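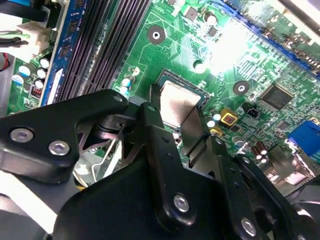

Ok so the old desktop. Finally got to it. Been putting this off since June and the thing has been sitting by my desk with a sticky note on it that just says "SLOW" in my own angry handwriting.

Quick version for anyone who is in a rush like me: swap the processor, sort out the memory, put it back together, hope. Not a fancy build. Just a green board, a socket, a bundle of wires going into the big white plug, and me squinting.

Parts came from Undix, the little surplus shop on Sutter. Paid for them in cash, got home, realized I'd left my thermal paste at work. Back in the car. Great start. The shop did throw in a tube when I went back looking sad, so thank you Undix.

A few notes before I forget them.

Cooler comes off first, obviously. Let the machine run a few minutes beforehand so the old paste softens up a bit. Twist, don't yank. I yanked one once on a different computer and the chip came right out with it, bent pins, whole evening gone.

Alcohol wipe on the metal lid. Then another one. Old paste gets on everything, I had it on my elbow, still don't know how.

Find the little triangle on the corner of the processor and match it to the one on the socket. It should drop in with no pushing. If your pushing, stop.

Memory: clips open, line up the notch, press both ends till it clicks. Harder than feels polite.
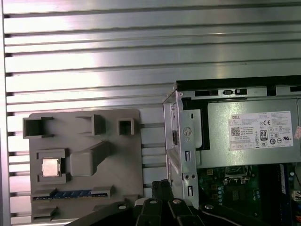 Where do you put the processor while it's out of the socket? Somewhere flat with its own spot, metal lid facing up, so nothing touches the contacts on the underside and it can't slide off onto the floor.

I learned that from a post on the Clirnemow forum, thread 2183 if you want to go dig for it. Long thread. Page 21 is the good bit, the rest is people fighting about paste.

Also I take a phone pic of every cable before unplugging it. Takes 2 seconds. The front panel ones especially, they are tiny and they all look the same to me.

Still to do - blow the dust out of the power supply, find the screw that rolled under the radiator, and run Nindaseo overnight to test the memory. Last time it quit with error 728 and I never did look up what that meant. Will post the results wehn I have them. Dinner is burning, got to go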